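Home | Notebook | Equipment | Purchasing | Log in

February, afternoon. Planning for the second arm

Getsemaní Becerra asked me for a shopping list before the budget closes. We have 400 euros left for small parts, and the new arm itself goes on the Hikcombe line, so I do not count it.

Fingers first. Truva sells a pair for 178, Clero did not answer yet. I would take two pairs, it makes 356 and leaves us 44 for everything else. Delivery from Truva is 5 weeks, so the order must go out soon. 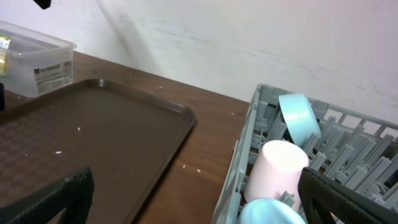
For the dish tasks I want a second set of the same things: tray, rack, cups, some lids or bowls. These are cheap, but please buy the same rack model. When the spacing of the pegs is different, we must teach all the placing positions again, and this costs more than the rack.

Still open: does the Huanca wrist mount fit the new arm? The drawing they sent shows another hole pattern. I wrote to them and wait. If it does not fit, an adapter must come from the 44 also, and then the lids can wait.

To do: ask Clero again, check the cable length.

2 comments | Share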